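Unit 6: Two-Arm Bin Work
Notes to accompany the visit to Elteck, Kotdale site
Instructor: Folasade Onuoha

Read before the visit. The demonstration runs 90 minutes and covers one cell.

Terms
Reach envelope: all points the gripper can get to with the arm mounted in place.
Shared zone: the part of the table both arms can enter. Only one arm holds the right to it at a time.
Approach height: clearance above the bin rim before descent. Use 100 mm in the worksheet.

Points to note at the cell
Cable routing at the wrist, and how much slack is left for rotation.
Gap between bins compared with finger width.

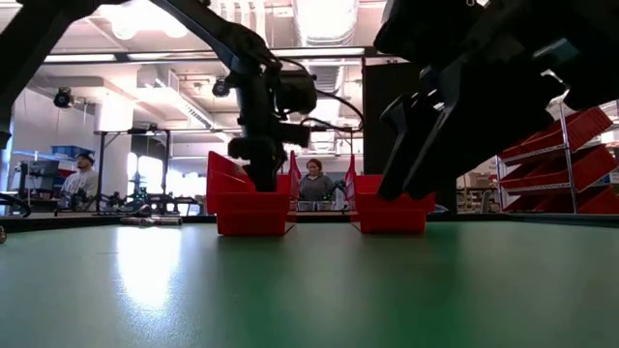
Photo: So-yul Yeon

Both grippers are down at the red bins, one arm to each. Sketch the two envelopes and mark the shared zone. Worksheets are due 08/04/2020.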